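Murero gripper kit – speaker notes

Home Talks Notes Archive Contact

June 8, 2023
By the Saltar workshop team

Start with what is in the box. The Murero kit from Grotside is a two-finger gripper, a wrist camera, the cables and a mounting plate. You supply the arm. We ran ours for nine weeks on the Merrick bench and paid full price for it.

Setup. Mounting took one evening. The printed guide skips the cable routing, so leave slack at the wrist before you tighten anything. Mention that the software wants a fresh calibration each time the fingers come off.

Next, why we test with household things. Blocks and cubes flatter every gripper. Markers, gloves and potted plants are closer to what buyers will ask for. Pause on the slide.
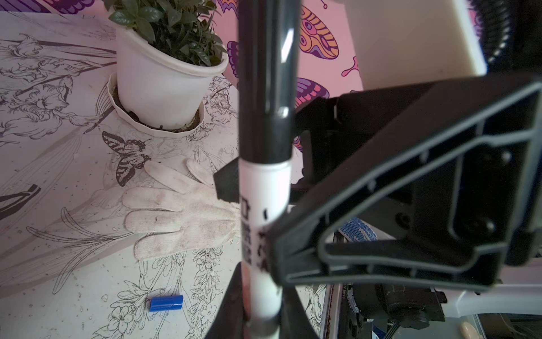
Slide 4. Wrist camera view, large marker held upright by the barrel.

Point out the ribbed finger. The open frame gives a little under load, and that helps on round objects. It also means the grip is softer than the spec sheet suggests – say this clearly, people will ask about tools.

Numbers. We logged 82 pick attempts on pens and markers, and 40 on soft items. Pens went well. Soft items were mixed, with work gloves the worst of them. Don't read out the whole table, it is in the handout.

Camera. Good placement, short focus range. Print on anything held in the fingers tends to blur, so don't plan on reading labels at the wrist. Patterned backgrounds were less trouble than we expected.

Price and support. Spare fingers ship in pairs. Grotside answered our emails in 2 days. A revised guide is promised for November.

Take questions here. If someone asks about the older mount, the plate does not fit it without an adapter.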